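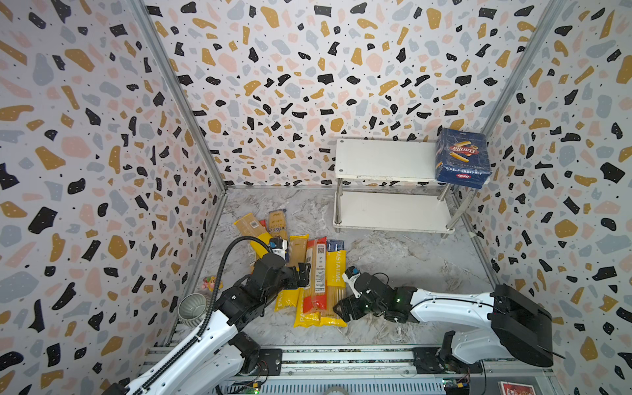 May 16, 2021 – Torres fingers vs. Wemex fingers, pasta shelf

Came in on a quiet Sunday to give the grippers a proper go at the spaghetti, which I have been promising everyone since April. The pile on the marble floor is mostly long yellow packs, with the shelf at the back right and the Rigatoni n.89 box up on the top board as our marker. I do love this task – the bags crinkle and slide and keep you humble!

Settings, so I don't have to hunt for them again: Ivdale controller, grip limit at 163, log length 1000 steps, run number 2962. Same settings for both sets of fingers, 3 tries each before swapping.

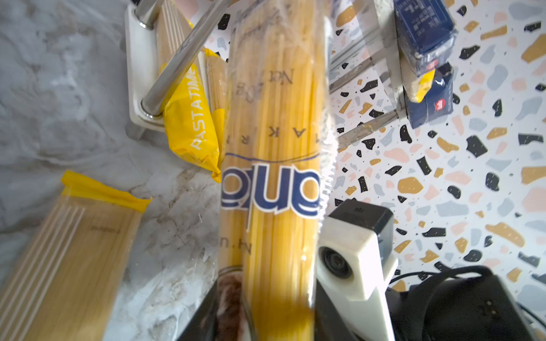 Wrist camera notes

I'm fonder of this view than I expected to be. With a bag held upright you get the big blue-and-white logo and the strands quite clearly, and the PASTATIME wrapper next to it still reads fine. The clear wrap is the hard part for the Mandarard tracker, I think, especially along that creased seam, so I'd like to try softer light before we blame the software.

To do: relabel the finger sets, copy the logs over, and order more soft pads.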